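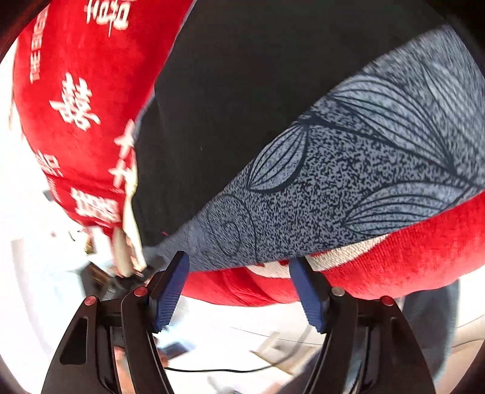
Layered cloth, open fingers: red plush with cream lettering, plain black, and a blue-gray leaf pattern.

Handling cloth with a gripper: house rules for a small workshop

Fabric is harder on a gripper than boxes or bottles are. It folds, it hides its own edges, and it snags on anything with a corner. These are the rules we keep on the wall at Prelatstead, tidied up for people who asked for a copy. They cover hand-held grippers and the small bench arm.

Before you start

Take off rings, bracelets and lanyards. Roll sleeves above the elbow. Tala Sfeir added the lanyard rule in September and it stays.

Open and close the fingers a few times with nothing between them. Both should move by the same amount and meet in the middle. If one lags, check the pivot pins before you touch any cloth.

Wipe the pads with a barely damp cloth and let them dry. Lint packs into the ridges quickly with velvet, fleece and anything brushed. A soft toothbrush gets it out. Do not use a pin or a blade, which will cut the pad.

Run a fingertip along the linkage bars. A burr you can hardly feel will pull a thread out of satin.

Route cables away from the cloth. If a cable has to cross the work surface, tape it down at both ends and keep the fabric from sliding under it.

Picking up

Go for a fold, an edge or a raised ridge. Pressing down on flat cloth and closing the fingers mostly polishes the table.

Decide how many layers you want before you close. With stacked or lined pieces, lift 10 mm and stop. Look at the underside. If a second layer has come along, set it down and start again. Shaking it loose stretches the seam.

Stay off printed lettering and embroidery where you can. Take hold of a plain area or the hem. On plush or velvet, a ridged pad can leave marks in the pile. Steam from the back usually lifts them, but try that on a scrap first.

Close slowly. Use the lightest grip that holds the weight. We start at the lowest setting and go up one step at a time.

Two hands, one tool

Keep your free hand outside the reach of the fingers whenever they are powered. If you need to straighten the cloth, say "hold", wait for the other person to answer, then reach in. This applies to hand-operated tools too. They pinch just as well.

One person runs the gripper and one person moves cloth. Do not swap partway through a pile.

Anyone can call a stop. The person on the tool opens the fingers and backs away, and questions come afterward.

Light and background

White tables glare under strong lamps and make pale edges hard to find. Turn the lamp to the side or lay down a gray mat. Dark cloth is the opposite problem - flat black shows almost no folds, so a low light from one side helps a great deal.

Clear the area behind the work. Scissors, clips and pin boxes go on the shelf.

Upkeep

Change pads after about 43 hours of use, or sooner if the ridges look rounded. Replace both together. Write the date on the Corum sheet inside the cupboard door.

Tighten pivot pins by hand, then a quarter turn with the driver. Any more and the finger binds. One drop of light oil per pin, wiped off, and then close the fingers on a scrap of white cotton until it comes away clean.

Spare pads are in drawer 17. If you take the last pair, tell Joelle Jaber or leave a note on her bench.

Open hours for anyone who wants to practice on scraps are Saturday from 10 to noon. Bring your own fabric if it is something unusual.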